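Support > Manuals > Nulow Two-Arm Bench > Section 7: Running a Visitor Demonstration

Print this page | E-mail this page

7. RUNNING A VISITOR DEMONSTRATION

This section covers the paper bag routine as it is run on open days at the Kalavthorpe site. It assumes the bench has been set up and homed as in Section 4. The sales sheet calls the routine "ready for any audience." Treat that as a hope and rehearse.

7.1 Before the doors open

1. Clear the middle of the table. Bins and spare props go along the back edge.
2. Start the Zutis controller and wait for both arms to report ready. If only one does, restart the controller. Do not start the routine on one arm and expect the other to catch up.
3. Open and close both grippers from the panel. Watch the fingers, not the panel. The panel has been known to say "closed" over a visible gap.
4. Set a paper bag upright near the center, opening up, handles raised.
5. Run the full routine 2 times with no visitors in the room. A single good run proves very little.

NOTE: Use a fresh bag for each group. Kraft paper goes soft along old creases, and a tired bag folds under the fingers before the second arm gets to it.

7.2 Running the routine

1. Ask visitors to stand back from the table. One operator may stay at the side, arms down, within reach of the stop button.
2. Select BAG on the panel and press Start. The left arm moves first and takes the side of the bag.
3. Wait for the left gripper to settle. Some crumpling where the fingers press is normal.
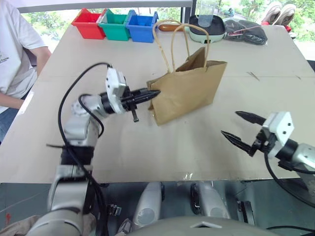
4. The right arm should now come in with its fingers open. If it stops short for longer than 60 seconds, press Hold and go to 7.3. Do not nudge the bag toward it by hand - visitors notice, and so they should.
5. When the routine ends, press Park and wait for both arms to stop before anyone comes near the table.

CAUTION: The fingers are narrow and come to a point. Keep hands out of the space between the arms whenever the controller is on, including during Hold.

CAUTION: Check that the cable looped over each arm moves freely. A snagged cable can pull the wrist off line without raising a fault.

7.3 If it goes wrong

Bag tips over: press Hold, then Park, then set the bag up again.
Bag tears: end the run. The Maddocks gripper guide claims the fingers are "gentle on all packaging." We have not found this to be so with thin paper.
Arm stops without a message: restart the controller and repeat 7.1 from step 2.

After 4 failed runs in a session, stop and let people look at the bench with the power off.

7.4 What to tell visitors

Say that the props and their positions were chosen in advance. Do not say that the bench can handle "any bag" - it has been set up for this one. If asked how often the routine works, give the count from the day's log, failures included.

Print this page | E-mail this page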